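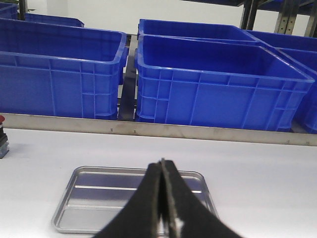 Section 4. Laying Out the Kitting Table

The Gulier kitting table ships with its rail fitted. Read this section before you put any parts on the top.

4.1 Preparing the top

1. Wipe the tabletop with a dry, lint-free cloth.
2. Check the screws along the rail. Tighten loose ones by hand — do not use a power driver.
3. Set the blue bins in the area beyond the rail.

Note: Keep the load in each bin under 18 pounds.

4.2 Loading the board rack
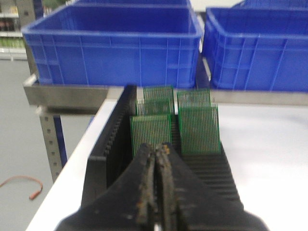 Perforated boards are stored on edge so that the pads do not rub. Lower each board straight down until it sits in the grooves on the rack floor. Boards can go in two columns, as with the green ones shown, and the back positions should be filled first. If a board leans, lift it out and start again.

Caution: Hold boards by the edges only. Do not stack racks.

The Platton rack insert (part 106) is sold separately.

4.3 Placing loose parts

1. Stand the emergency stop button on its contact block with the red cap up. It is a part to be kitted at this stage and is not wired.
2. Lay pipe clamps flat on the table.
3. Keep at least one bin empty for rejected parts.
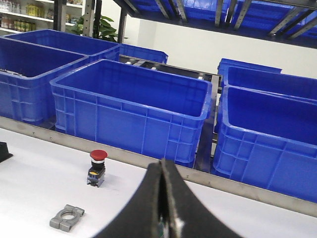

4. Compare the parts on the table with your kit list. Use form 76 to report anything missing.

Note: Metal parts can scuff the white surface. Lift them — do not slide them.

4.4 Cleaning

Clean the top and rail after every 500 kits, or sooner if stains appear. Use a damp cloth and mild soap. Keep liquids away from the boards.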